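Last updated: Saturday, September 27, 2025
Reading time: 2 minutes

Print this page | E-mail this page

Still collecting

The first batch for Kistari is done. It came to 300 runs, all in simulation, and I threw away 100 of them. Most of the rejects were my own fault. I would start a reach, change my mind halfway and come in from the other side. A person watching would understand that. A model learning from it picks up the wobble as if it were part of the job.

Ylva Halvorsen and I have been splitting the driving. She is slower than I am and her runs are better. Mine are quick and a bit jerky, and when we trained on mine alone the arm copied the jerks very faithfully. We now mix the two sets and label each run with the driver, so we can pull one of us out later if we need to.

The room is the same one for the whole batch, with its teal walls and the desk. What changes between runs is the starting pose of the arms and the wording of the instruction. We save every camera, including the close one at the gripper, even when there is nothing much in front of it.
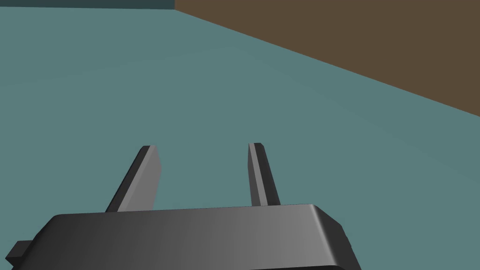
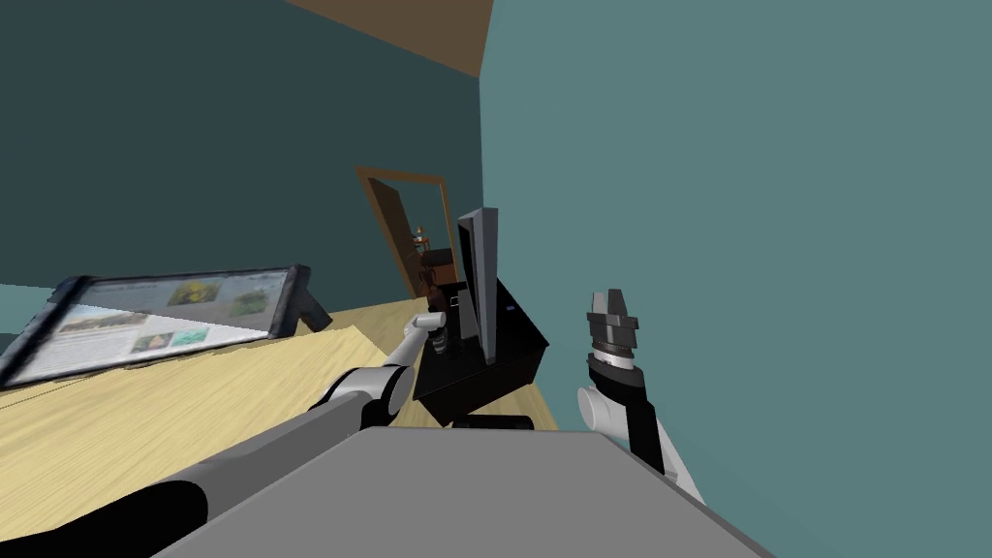 Gaëtan Bodin asked why we keep the stretches where the gripper holds nothing. Our first version cut them out to save disk space, and the trained arm then had no idea how to get from its resting pose to the desk. It could close its fingers well enough if you put it in the right spot to begin with. So the approach stays in, and so does the return at the end.

The instructions took longer than I expected. I wrote the first 200 myself and they all sounded like me. Tyra Torvik rewrote half without looking at the originals, only at the playback, and hers were shorter and used different words for the same things. That is what we wanted.

Next is a second batch with the desk in other rooms. I also need to fix the save script, which writes the driver's name in the wrong column if you restart it in the middle of a session. I have corrected those by hand so far and would like to stop doing that before March.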